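Kirnholm toy swap gets a second room and a later closing time

April 11, 2019

If you've got kids in Kirnholm you've probably already heard, but the toy swap is getting bigger. From next month it moves out of the side room at the Pirnosholm Street hall and takes over the main room as well, and it'll stay open until 7 in the evening so people who work can get there too. I'm pretty happy about it, as someone who has twice turned up at ten past four with a boot full of puzzles and found the doors locked.

The swap started last October with a couple of trestle tables and a handwritten sign. You bring in toys or bits and pieces for the house that are clean and still work, you get a paper token for each one, and you spend your tokens on whatever takes your fancy. No money changes hands. If you've got nothing to bring you can still have three tokens to get you going, and I've never seen anyone asked to explain themselves.

Lamduan Intarasuk runs it, and I caught her on the phone between school pick-up and dinner. She told me the first swap drew 47 families, and the last one had 90 through before lunch. "We ran out of tokens," she said. "I was cutting up cereal boxes at the kitchen bench while people waited."

So there'll be 500 printed tokens this time, paid for by Honen, the hardware shop on the corner, which is also lending the shelving. I asked Lamduan what people bring the most of and she didn't even have to think. Soft toys, every single time – she reckons every house in town has a bag of them in a cupboard somewhere, and now I feel a bit better about ours.

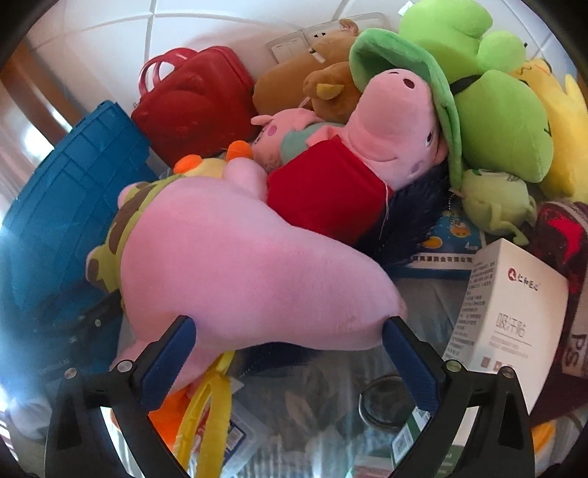 The other change is that you'll be able to drop things off the afternoon before, from 3 until 6. Up to now everything has come in the door at the same moment as the people wanting to take it home, and sorting has been a matter of who has the sharpest elbows. With a drop-off day there's time to check the batteries, count the jigsaw pieces (bless whoever does that job) and get the baby things onto their own table.

A few things still can't go in. No car seats, no bike helmets, no cots, and nothing with a frayed cord. Lamduan also asked me to mention that half-used paint sets are really not a treasure to anybody. Books are fine, board games are very welcome, and she's always short of things for kids over ten, who tend to come in, look at the toddler table and go and sit in the car. My eldest is one of them.

Azimi, the bakery next to the hall, will be doing coffee and cheese rolls out of the side window all day, and there's a sandpit out the back if your little ones are done with shopping before you are. Parking is the usual mess. Try the gravel bit behind the library, or walk if you're close enough.

Whatever's left at the end gets boxed up and kept for the next one. Last time that came to around 100 items, and they've been living in Lamduan's garage ever since, next to a car she'd quite like to park inside again. The hall has now offered her a lockable cupboard, so the garage may get a break by winter.

Helpers are wanted for drop-off afternoon and for packing up at the end. You don't need to sign on for the whole day, even an hour is good, and helpers get two extra tokens. There's a sheet on the noticeboard at the hall, or you can put your name down at the counter at Honen.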